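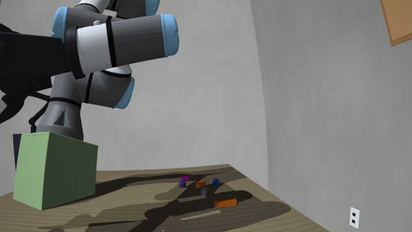
Empecé el Taller Furis porque me daba rabia que en el instituto la robótica fuera siempre el mismo cochecito que sigue una línea negra. Me llamo Naveen Chauhan, doy clase de tecnología en el Grewal y llevo el taller desde el primer curso. Lo nuestro son los brazos robóticos, y casi todo lo hacemos en simulación: el brazo gris y azul claro sobre su bloque verde, la mesa con veta de madera y unas cuantas piezas de colores que hay que aprender a coger. Hasta el enchufe de la pared tiene su sitio en la escena (¡y hay quien le ha cogido cariño!).

Somos un club pequeño, con 12 alumnos repartidos en cuatro equipos, y nos juntamos por las tardes en el aula de informática del segundo piso. No hace falta saber programar para entrar. De verdad. La mitad llega sin haber escrito una línea de código y a las siete semanas ya están discutiendo sobre ángulos de muñeca como si les fuera la vida en ello. Los equipos mezclan cursos, así que los de primero de bachillerato acaban explicándoles trigonometría a los de tercero de la ESO, y yo me callo y escucho, que bastante hablo por las mañanas.

El proyecto de este año se llama Tovgate y consiste en recoger piezas sueltas de una mesa y dejarlas ordenadas. Parece una tontería hasta que te pones. Hay que decidir por cuál empiezas, desde dónde bajas, cuánto abres la pinza y qué haces cuando dos piezas están demasiado juntas.
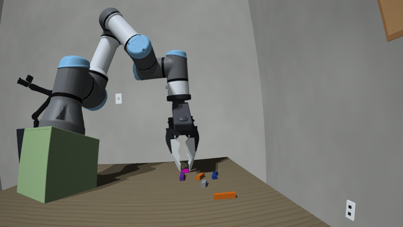

Cada equipo lo resuelve a su manera – unos escriben las posiciones a mano, otros prefieren grabar movimientos y corregirlos después – y al final del trimestre nos enseñamos el código unos a otros. Se aprende muchísimo leyendo lo que ha hecho el de al lado, aunque a veces duela un poco ver que lo tuyo ocupa el triple.

En octubre nos presentamos a la Liga Fivell, un encuentro entre institutos de la comarca. Quedamos sextos y volvimos cantando en el autobús, así que imaginaos si llegamos a ganar. Este curso repetimos, con más ganas y con la documentación bastante mejor escrita, que el año pasado nos costó puntos.
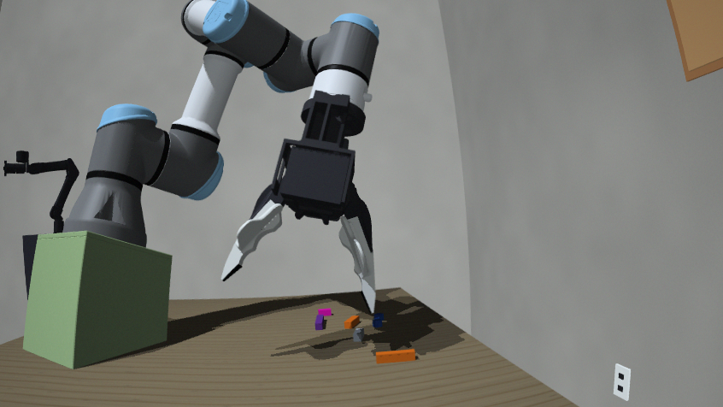 Proyecto Tovgate: la pinza abierta sobre las piezas.

Si estás en el Grewal y te pica la curiosidad, pásate una tarde y siéntate con cualquiera de los equipos. Trae el portátil si tienes, y si no, en el aula hay. Las familias también podéis venir a las demostraciones de final de trimestre, avisando antes en conserjería para que os abran la puerta de atrás.

Naveen

Página actualizada el 31 de mayo de 2022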